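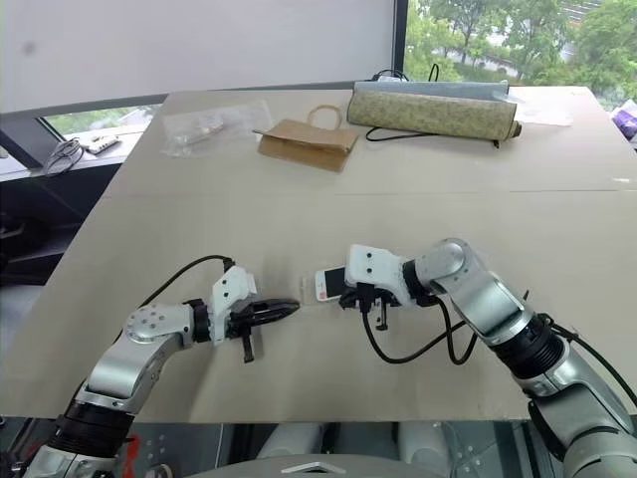 Phones and the Front Table: Your Questions

Where do I hand in a phone?
At the front table in the Dralbridge repair room, up the stairs and left. Put it down yourself and wait for a ticket. Phones left on the stairs, in the plant pot or with the man from the café next door have not been handed in.

Why do you cover the table with card?
Small screws roll, and card slows them down. It's also cheap enough to throw away when somebody's case turns out to have been stuck on with jam. If you'd like a fresh sheet, ask.

My screen has gone a funny colour. Is it dying?
Possibly. Try these before you climb the stairs: turn off any night or reading mode, restart it, and take a screenshot to look at on another device. If the screenshot looks normal there, the trouble is probably in the screen. If it looks odd there too, start with the settings, and be kind to whichever grandchild was last in them.

Should I take the case off?
Yes please, along with the ring, the charm and the bank card you've been looking for.

Do I need to back it up first?
Yes. Piyumi Ranasinghe will ask you at the table, and she can tell when you're lying. We can't promise to rescue the 3,417 photographs of your dog, however good the dog.

Will you want my passcode?
Only if we need to test the touchscreen, and you can type it in yourself. Please don't write it on the back in marker.

How long does it take?
A look-over takes 15 minutes. Repairs depend on parts, which come from Utier when Utier feels like it. Valentin Husar will ring you, so give us a number that isn't the one for the phone you've just handed over. This happens every week.

Do you take tablets?
Up to two per person. Laptops go to the Bhuiyan counter downstairs, and they have their own page of questions, mostly about tea.

Are you open in December?
For the first half of the month. After that you'll have to talk to your relatives.

I've lost my ticket.
Bring something with your name on it and describe the phone. "Black, rectangular" won't do.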